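Gripper comparison, bench days 1 to 3

412 shares | 16 comments

Apr 8, 2018

We have been trying out two hand-held grippers at the Plultport workshop, the Hirkik and the Tamuno, to decide which one to use for the cable jobs later in the year. Both are held by a person and squeezed by a trigger, and both carry a camera that looks out past the fingers. The same fingers fit either body, so most of what we compared was trigger feel, camera placement and how tired the wrist gets.

The work was simple. One person picks up an object from a white table, moves it to a mark and lets go. We did 2000 picks over the three days. Of those, 1535 were good on the first try, meaning the object was gripped once, carried and put down without slipping. The rest were second tries or drops, and most of the trouble was with soft cable.

Notes on the setup, for anyone who wants to repeat it:

The table is plain white with nothing printed on it. We tried a patterned mat in November and the position tracking was better with it, but it was harder to find the edges of thin parts in the recordings. We went back to white and accepted the tracking loss.

Lighting is whatever the room gives. We did not add lamps. Shadows from the gripper fall into the space where the object has to go, and we wanted that in the results, as the real job will have the same problem.

Fingers are the dark blocky set with the squared tips. We also have a narrow set and a set with rubber pads. The pads were left off for all the counted picks. 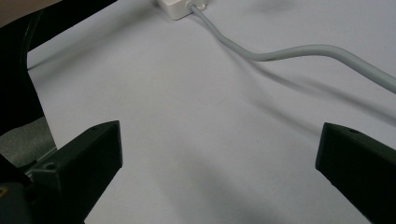 Gruvus wrote in the comments that squared tips are the wrong choice for round cable and always have been. With a flat face you get one line of contact on each side and the cable rolls out as soon as you lift at an angle. A shallow V groove across the pad would fix most of those second tries, and it costs one evening of printing. Gruvus also asked whether the drops were counted separately for flat cable.

They were not. We only had round cable on the bench. I agree about the groove, and a grooved pair is on the list for the next round. The reason we started with flat faces is that the same fingers have to pick up small housings, and a groove deep enough to hold a cable leaves very little face for a box with rounded corners. We may end up with a groove near the tip only.

On the bodies themselves: the Hirkik has the lighter trigger. It takes little force to close and it opens quickly, and for the first hour everyone liked it better. After that the opinions changed. With a light trigger you tend to close all the way every time, and a full close on a soft cable pushes it sideways. The Tamuno has a longer pull and you can stop halfway without thinking much about it. Anas Khoury did the longest single run with it, 60 minutes without putting it down, and his last picks were as clean as his first.

The Tamuno is heavier in front. You notice it in the forearm more than in the hand. Moving the battery to the back end of the grip helped, at the cost of a wire that catches on sleeves. 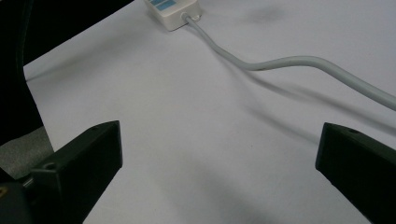
Camera placement took longer to settle than anything else. The Hirkik bracket sits low and the Tamuno bracket sits high, and for a fair test we wanted both to show the two fingertips and enough table ahead to plan the approach. Tilt it down and you see the tips well but learn too late what you are reaching for. Tilt it up and the fingers drop out of view. The angle we kept leaves both tips in the lower half, with a box on the far side of the table still partly in view and its gray cable running off to the right. I would take a little more tilt next time so that an object at that distance is not clipped at the top. A wider lens would do it too, but the one we tried bent straight edges badly enough that we had to recalibrate after every lens change.

Closing speed did not matter as much as expected. We had two settings on each body, and the first-try numbers were close enough that I would not choose a gripper by it.

Where it stands: Tamuno body, high bracket, flat fingers for now. The Hirkik goes back in its case as the spare. It is still the better one for short demos, as people can pick it up and use it with almost no instruction.

Still to do: print the grooved fingers, find a softer strap for the battery wire, and repeat the cable picks with the pads on. Anas wants to try the narrow set on connectors as well. If there is time we will also count approach angle, which we wrote down for only part of the runs and so left out of the totals.

16 comments | Share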